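Progress report to the Vevstead Fund
Gandcombe Knitting Works, second reporting period
Prepared by Zawadi Temba, works manager

Dear Hongmei,

Thank you for your patience with this one. I know you were hoping to have it in January, and I had every intention of getting it to you then, but the dye house had other ideas and I wanted to be able to give you the whole story in one go.

The big news first. All 10 of the circular machines your grant helped us buy are now installed and nine are running every shift. The tenth is waiting on a replacement cam ring from Prerkon, who sent us the wrong gauge and have been very decent about putting it right. Tsutomu Takagi has been using the idle machine to teach needle changing to the newer operators, so it has earned its floor space in its own way.

Output on single jersey has climbed to 3000 kilos a week, up from some 700 when we wrote the application. Rib is slower. We had a run of dropped stitches along the fold line that took us most of a month to track down, and in the end Kimutai Kombo traced it to the yarn tension on the two machines nearest the loading door, where the cones were picking up cold air overnight. We have hung a heavy curtain there and moved the cone store to the inside wall. Faults on rib are down a good deal, though I would like another month of figures before I promise you anything.

On training, we said we would bring in people from Mabula who had never worked in textiles, and I am so pleased with how that has gone! Everyone who started in the first group is still with us, and two of them have already asked about learning to set up patterns. Guangming Cheng runs the evening classes, which begin at 6 p.m. and rarely finish when they are supposed to. He has also rewritten the machine handbook in plain words, with drawings, and I will mail you a copy once it is back from the printer.

Now for the part that has not gone so well. The dye house is behind. The second vat failed its pressure test, and the repair used up the money we had set aside for the new drain covers. We have been sending the darker shades out to be dyed, and that costs us time on every order over 300 kilos. I would like to talk with you about moving part of the packing budget across to cover the drains. It would not change the total, and packing can manage with the old tables until summer.

We also lost one customer for school sweaters, who went with a cheaper mill, and gained two small ones who want socks and baby blankets in short runs. Short runs are fiddly, as you know, but they keep the older flat machines busy and the finishing room likes the variety.

For the next period we plan to get the tenth machine knitting, retest the vat, start the second training group, and settle the rib question for good. You are always welcome to come and see us, and lunch is on me.
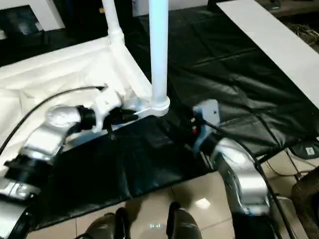
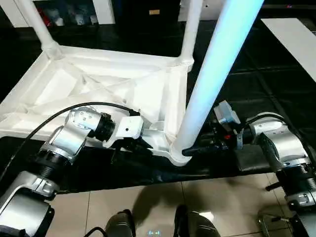

White frame with fabric over it (first picture); white plastic stool on its side (second picture).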